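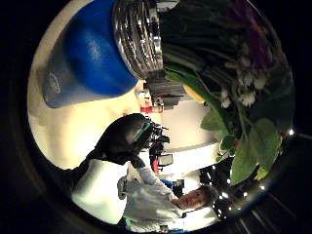
Do the flower packets do anything?

Every August somebody forwards the list. A penny in the vase, an aspirin, a splash of lemon soda, a capful of bleach, and your grocery store bouquet will supposedly last until the next holiday. Hilley Flowers has now put out a leaflet claiming its Trivard powder adds a full week. The leaflet doesn't say a week compared with what, and I'd like to know before I hand over money for something that smells like a swimming pool.

I have tried most of these. The penny did nothing. The aspirin turned the water cloudy and the daisies quit on schedule. Sugar alone made a slime I had to scrub out with a bottle brush. What has helped, in my kitchen anyway, is dull: a clean vase, a fresh cut on the stems, no leaves under the waterline, and new water every other day.

I also have doubts about the warning to keep flowers away from bananas. Yes, ripening fruit gives off ethylene, and yes, some flowers mind it. Carnations sulk. But one banana on a big table in an airy room? I'd worry more about a sunny window.

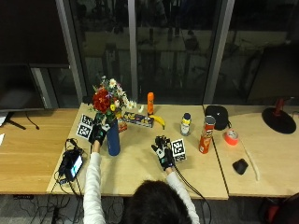
Mixed bouquet in a blue vase, banana within reach.

Mixed bunches are a gamble whatever you pour in. The daisies may look fine for days after the red flowers have given up, so pull the sad ones and shorten the rest. If you've used the Trivard powder and kept a plain-water vase next to it, same flowers, same day, write in and tell us. Results without a plain-water vase will be read politely.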